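Take the eggs out of the carton

I keep my eggs in a bowl. For most of my life I kept them in whatever they came in, and I had no opinion on the matter until I moved into a smaller apartment with a smaller refrigerator. Since then I have formed one, and I think it holds for most households that buy a dozen or so eggs a week and cook at home.

The case for the carton is well known. It is free, it stacks, it protects the eggs, and it has the date printed on it. My neighbor Bent Lauritsen makes this case every time the subject comes up, and he is right on each point. The date is the strongest of them. If you take eggs out of the carton you have to remember when you bought them, or write it down. I write it on a strip of masking tape and stick it to the bowl. It takes a few seconds.

What the carton does badly is tell you how many eggs you have. A closed carton with one egg in it looks the same as a closed carton with 12. I have stood in the store more than once trying to remember which one was at home. Usually I bought another, and for a while in January I had three open cartons on the same shelf, none of them full. A bowl settles this when you open the door.

Then there is the clear plastic tray, the kind sold as a refrigerator organizer. I bought one from Mollis because it was on sale and because I liked the idea of seeing the eggs. You can see them, which puts it ahead of the carton. But a tray takes up the same room whether it is full or nearly empty, and mine was nearly empty for half of every week. It also needs washing, and a tray with molded cups is a nuisance to wash. Dried egg white sits down in the rounded part where a sponge doesn't reach well, and the water stays there afterward unless you turn it over and shake it. A bowl you wipe in one pass and put back.

Tove Hafstein, who has kept hens for years and gives me eggs when she has too many, objects to the bowl on other grounds. She says eggs should sit pointed end down, each in its own place, and that piling them up is asking for cracks. I take the first part seriously. If you keep eggs for many weeks, a tray is probably the better choice. Mine are gone in eight or nine days. As for cracks, I have lost fewer eggs from the bowl than I used to lose prying them out of damp cardboard. You do have to set them in by hand, one at a time, and not pour them.

The material of the bowl matters less than people think. Mine is metal, and light enough to lift with one hand while the other holds the refrigerator door. A heavy ceramic one would work too, though I would not want to put it on a glass shelf. The size is what to get right. It should hold what you normally buy in two layers at most – three layers and the ones at the bottom never get used, so you end up with old eggs under new ones. When I come home with more, I take the old ones out first and put them back on top. That is the whole system.

I don't think anyone should throw out a good tray over this. Large families go through eggs fast enough that a full tray makes sense, and a tray with a lid lets you set something else on top of it. In a wide refrigerator the space may not matter at all. But if you live alone or with one other person, try moving the eggs over for two weeks and see whether you miss the cups. I moved mine, and I have not moved them back.

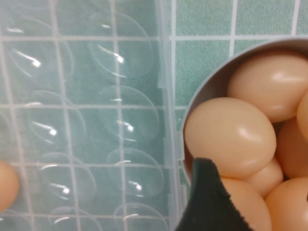 What about the door shelf?

Several readers asked about the rack built into the refrigerator door. I don't use it for eggs. The door gets opened all day and the eggs get knocked every time it shuts. I keep mustard there.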